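家常说法核对计划招募参与者（第二轮）

Nuresmont 小组
发布于2025年2月3日

鸡蛋放进锅里之前要先用针扎一个孔。剩米饭必须晾凉才能进冰箱。木耳泡过夜就得倒掉。洗肉的水不能浇花。这些话您大概都听过，说话的人往往语气坚定，问起出处，多半是“我妈说的”“群里发的”“有个节目讲过”。

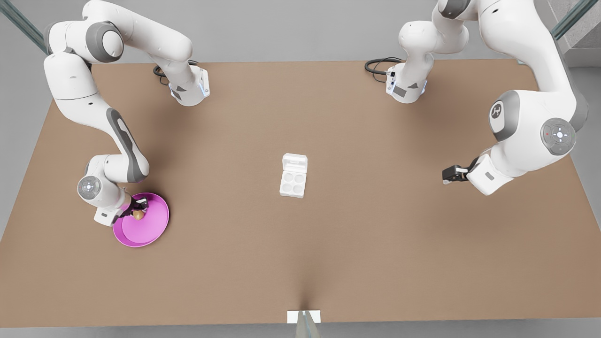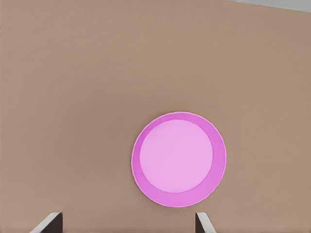 我们整理了79条这样的说法，来源是第一轮参与者的投稿和 Dinsa 社区厨房留言本上的记录。其中有些可能很有道理，有些可能只是一家人沿用了两代的习惯，还有一些互相矛盾：同一本留言本里，一页写着煮蛋要冷水下锅才好剥，下一页写着一定要滚水下锅，两位留言者都说“试过很多次”。我们对“试过很多次”这几个字一向持保留态度，对自己说过的也一样。

第二轮要从这79条里挑出能在普通家庭厨房中检验的部分，请住户照着同一份步骤去做，把结果记下来。为此我们招募31户家庭，为期11周，六月结束。

先把丑话说在前面

网上有不少“体验官”招募，讲得很动听，报名以后才发现是要您转发、拉人、买东西。我们自己也上过这种当，所以下面几件事先写明，您看完再决定要不要往下读。

本计划不卖任何厨具、食材、课程或保健品，也不接受厂家赠送的样品。去年有一家做煮蛋器的公司愿意出器材，条件是结果公布前让他们“过一遍文字”，我们没有答应。

本计划不能证明什么大道理。三十来户人家在各自厨房里做的记录，撑不起“科学证实”四个字。我们能得到的，最多是某条说法在这些人家里看得出差别，或者看不出差别。如果您参加是为了最后能在饭桌上对婆婆或者女婿说“专家都研究过了”，恐怕会失望。

参加本计划不会让您更健康，也不会让您做饭更好吃。第一轮有人在反馈里说自己从此爱上了下厨，我们替他高兴，但没有理由认为与本计划有关，所以没有把这句话放进宣传。

要做些什么

每周会收到一份任务单，一般包含一条说法和两种做法。拿煮蛋来说，任务单会要求您用同一批鸡蛋，一半冷水下锅，一半滚水下锅，煮的时间、过凉水的时间都写清楚，然后请家里另一个人来剥。剥的人不能知道哪个是哪种做法，这一条请认真对待。第一轮里有好几户是自己煮自己剥，结果全都支持他们报名时就相信的那一种，那批记录我们最后没有采用。

剥完之后给每个蛋打分，标准在任务单背面，写得比较啰嗦，比如蛋白缺了指甲盖大小的一块算几分，蛋膜粘在壳上算不算。啰嗦是有原因的：第一轮只写了“好剥”和“不好剥”，收回来的记录里有人写“还行”，有人写“比上次强”，还有人写“蛋很香”。

煮蛋之外，还有这样一些内容：

土豆切好以后泡水与不泡水，炒出来的口感有没有区别；
香菜用厨房纸包着放冰箱，是否比直接装袋放得久；
和面时加盐，面条是否更不容易断；
盐放得早晚，青菜的颜色有没有变化；
洗碗时先用冷水还是先用热水冲掉蛋液，碗更容易洗净；
切洋葱前先冷藏，会不会少流眼泪（这条最难办，流多少眼泪算“少”，至今没有吵出结论）。

涉及食品安全的说法一律不在家庭中检验。木耳、隔夜菜、发芽土豆、生豆浆之类，请不要自己试，也不要因为我们没有安排就以为那些说法是假的。这类条目只做文献查证，结果会附上出处。

每周花费的时间因任务而异。任务单上会写一个估计值，但第一轮的参与者普遍反映我们估得太乐观，这次已经改过，仍建议您再往上加一点。

谁可以报名

凡是家里每周开火、至少有两个人同住的，都可以报名。要求两个人，是为了保证有人做、有人评。合租的室友也算，只要两位都同意。

不要求会做饭。不会做饭的人有时候更合适，因为会照着步骤来。手艺好的人容易在半路上凭感觉改火候，改完又忘了写。如果您属于后一种，请先问问自己能不能忍住11周。

不要求您对这些说法抱有怀疑。报名表里会问您目前相信哪些，如实填就行。全是怀疑派的小组和全是深信派的小组一样不可靠，我们希望两边都有。

下列情况请不要报名：家中有人对鸡蛋、小麦、花生等严重过敏；从事厨具或调味品销售；正在运营美食类账号，并打算在结果公布前发布过程内容。最后一条不是针对谁，只是第一轮有一户提前在网上公布了自己的结果，评论区很热闹，其他几户看见以后，记录就变得出奇地一致。

补贴与费用

完成全部任务的家庭，每户补贴690元，分两次发放，中期一次，结束后一次。中途退出的，已完成部分按周折算，不扣押，也不需要说明理由。

补贴用来抵食材和燃气，够不够要看您住在哪里、平时怎么买菜。我们按自己附近菜场的价格算过，略有剩余，但菜价这种东西，算完第二个星期就可能不准。

结果好看与否不影响补贴。一户人家如果连续几周都写“没看出区别”，补贴照发，而且这种记录我们很看重。会影响补贴的只有一种情形：没有做，却填了。怎么看出来的不便细说，第一轮看出来过。

不收报名费、押金、材料费。凡是以本计划名义向您收钱的，请直接当作骗子处理。

记录和隐私

记录用纸质表格，也可以用名为 Sundum 的在线表格填写，两种任选其一，不要混用。Sundum 表格不要求上传厨房照片，也不读取位置。我们知道这句话所有表格都会写，所以纸质的那一种一直保留着，邮费由我们出。

需要收集的信息有：联系人姓名、联系方式、收款方式、家中参与人数和过敏情况。职业、收入和学历一概不问。过敏情况只用于安排任务，计划结束后与联系方式一并删除。对外公布时各户只用编号，不写小区，也不写您家谁煮的蛋难剥。

如果您希望看到自己家的原始记录，可以随时索要。如果您觉得我们汇总时写错了，请来信指出，更正会和结果放在同一页。第一轮更正过几处，现在还挂在那里，包括一处挺难堪的加法错误。

结果怎么公布

全部条目的结果都会公布，包括没看出区别的、做砸了的和各户互相打架的。我们见过太多“十大厨房误区”，每一条都干脆利落，读起来很舒服，就是没写谁在什么条件下试过几次。我们打算写得不那么舒服一些。

结果会先寄给参与者，再登在社区刊物 Karen 上。刊物编辑希望每条结论控制在一句话之内，我们不太同意，目前还在商量。如果最后只能登一句话，后面会附上完整表格的索取办法。

有人问过，为什么不干脆去查现成的研究。查过。有一部分条目确实有人认真做过，我们会在任务单里注明，这类就不再重复。但更多条目查到最后，是几篇文章互相引用，绕一圈又回到“民间常说”。这样的循环在留言本里和在网页上没有什么两样。

报名步骤

第一步，索取报名表。可到 Dinsa 社区厨房门口的架子上取，也可以写信索要电子版，信里注明“第二轮”即可。

第二步，填好以后交回厨房的信箱或回信寄出。表上有一栏请您写一条自己家里代代相传、但从来没验证过的做法，写得越具体越好。“多吃蔬菜有好处”这种就不必写了。

第三步，等候抽签。报名数超过名额时，先按住户人数和相信程度分组，再在组内抽签。不看谁先报名，也不看谁的表填得漂亮，认识我们当中哪一位也没有用。抽签当众进行，想来看的可以来看，过程相当乏味。

第四步，抽中的家庭参加一次说明会，两位参与者都要到场。会上会把第一份任务单完整走一遍，包括打分。第一轮没有安排说明会，我们以为任务单写得够清楚了。

没有抽中的，会收到通知，不会石沉大海。愿意的话可以留在候补名单上，有人退出时按抽签顺序递补，前三周以后不再递补。

几个常被问到的事

能不能用自己家的锅？请用自己家的锅。我们想知道的正是这些说法在普通人家里成不成立，统一发锅反而离题。只是同一条任务的两种做法必须用同一口锅，或者两口一样的锅。

孩子能不能参与？可以剥蛋，可以打分，不要动火。孩子打分通常比大人严格，也更少顾及煮蛋那位的面子。

家里老人不同意某种做法怎么办？不必说服。请在备注栏写上，然后跳过。第一轮有一户为了盐该什么时候放闹得不太愉快，我们认为任何一条说法都不值得这样。

出差、生病、过节怎么办？一共可以跳过两周，事先事后说一声都行。补做可以，但不要把两周的任务挤在同一顿饭里。

做出来的东西能不能吃？能吃的任务都照常吃。连续几天吃煮鸡蛋的心理准备还是要有。

联系人

本轮由 Marwan Khalaf 负责，第一轮的任务单也是他写的，所以对那份任务单有意见的，找他正好。来信请写“Nuresmont 第二轮 Marwan Khalaf 收”，放入 Dinsa 社区厨房信箱。电子邮件地址印在报名表右下角，没有登在网页上，是因为上次登过以后收到的大多是推销不粘锅的信。

对招募条件有疑问、觉得设计有漏洞的，不报名也欢迎来信。上一轮最有用的一封信来自一位没有参加的读者，她问我们怎么知道各家的鸡蛋一样新鲜。我们当时不知道。本轮任务单已加上一栏，请抄写蛋盒上的日期；散装鸡蛋没有日期的，写购买日期，并注明“散装”。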